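Nallow Table Eraser, 42 sheets: does it earn its spot in the drawer?

Posted 20 Feb 2024

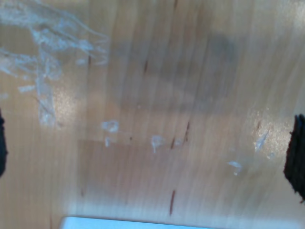 Reader comment, moved up from the November post: I went through half a box of these on a pine desk and my old dish rag did the same job. Has anyone tried them on a varnished top before paying for the big pack?

Fair question, and it's the one I wanted answered too. I bought the small box with my own money and used the sheets on a honey-colored wooden table for long enough to have an opinion, which is a mixed one.

The pitch on the box is that each sheet lifts crumbs, plastic bits and tape residue off finished wood without spray. You wipe with the grain, fold, wipe again, throw it out. There's a line about "restoring the look of the surface" that made me roll my eyes before I'd opened the thing.

Dust, first. Fine. It picks up dust. So does a sock.

Small flecks of plastic were better than I expected. Anyone who opens packages at the table knows those little white chips that slide away from a dry cloth and end up on the floor. The sheet is slightly tacky and most of them stick to it. I'd call this the one thing it does better than a rag, and I open a lot of packages.

Crumpled film is another story. Torn cellophane, the wispy kind with long strands, just balls up under the sheet and gets dragged along with it. You're better off lifting it with your fingers and saving the sheet for the scraps. The instructions skip this completely.

Tape residue, no. I tried a sheet on a strip of packing tape gum and got a gray smear for my trouble. Warm water and dish soap took it off in a minute. I have the Vomano cleaning paste as well, and that works on gum too, though it smells like a shoe store.

As for "restoring the look" - it doesn't. My table has dark reddish-brown marks here and there in the grain, and a wipe does nothing to marks like that. I don't know how it could. If you have gouges you want filled, buy a wax stick. Sipos makes one that comes in a decent caramel shade, though I've only used it on a chair.

One more gripe. The lid doesn't snap shut properly, and by the end of the box the top sheets had lost their tack. I moved the rest to a freezer bag and they lasted. The Tondow sheets I had before these came in a resealable pouch and never dried out, but they left a film you could feel with your palm. Nallow leaves nothing behind that I noticed, so points for that.

To the reader above: on varnish it glides more easily than it did on my unfinished shelf, where it snagged and shed fuzz. That may be what went wrong with your pine. I'd still skip the 600 pack. Get the small one, keep it wherever you open your mail, and use the rag for everything else.

Two and a half stars, maybe three if they fix the lid.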